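Varnside Tenants' Association
Minutes, 2019-12-02

Present: Riet Aerts (chair), Ákos Illés, Hilde Van Damme, Jummai Omoregie (minutes). Hendrik Cuypers came for the cookies and stayed for item 2.

1. November minutes approved – Ákos still objects to "shouted."

2. Winter coat drive. We have 11 coats and $320. Hilde asked for more boxes.
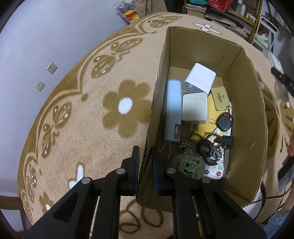
Cardboard box on a beige blanket.

3. Stairwell lights. Damgaard quoted $3,000. A silence was observed. Riet will ask for a second quote.

4. Power cuts. Jummai suggested each floor keep a charged power bank. Agreed, floor to be defined.

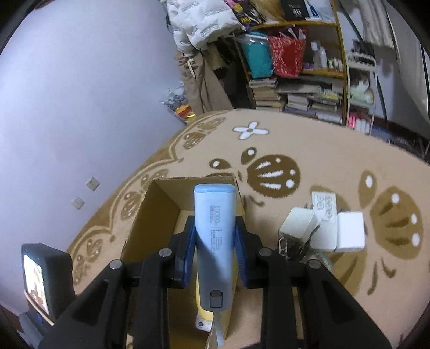 Power bank, pale blue, marked 10000.

5. Parking. Deferred, again.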